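### 3.2 Simulated workspace

The Mandik build was carried out in a shared workshop, where bench time was limited to two evening sessions per week. A simulated counterpart of the bench was therefore prepared by Anisa Nugroho in August and used for most of the early trials. The arm is placed beside a marble-topped table, and the objects are set out anew before each trial. In the layout of Figure 2, the target is the small brown egg-shaped object near the far edge — the spatula and the fork are not to be touched.

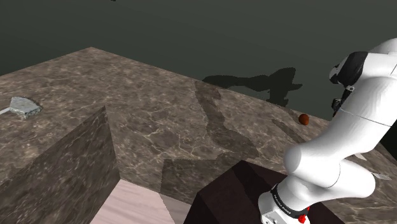
**Figure 2.** Rendered view of the simulated workspace, with the arm at the right and the target object to its left.

### 3.3 Trial procedure

Each trial was allowed 90 seconds. A total of 2,557 trials were run in simulation before any motion was attempted on the workshop bench. Seven starting poses were used, and these were held fixed throughout. Trials in which the arm touched any object other than the target were recorded as failures, whether or not the target was later lifted. Logs were checked by Saodah Oei against the rules set out in Section 2.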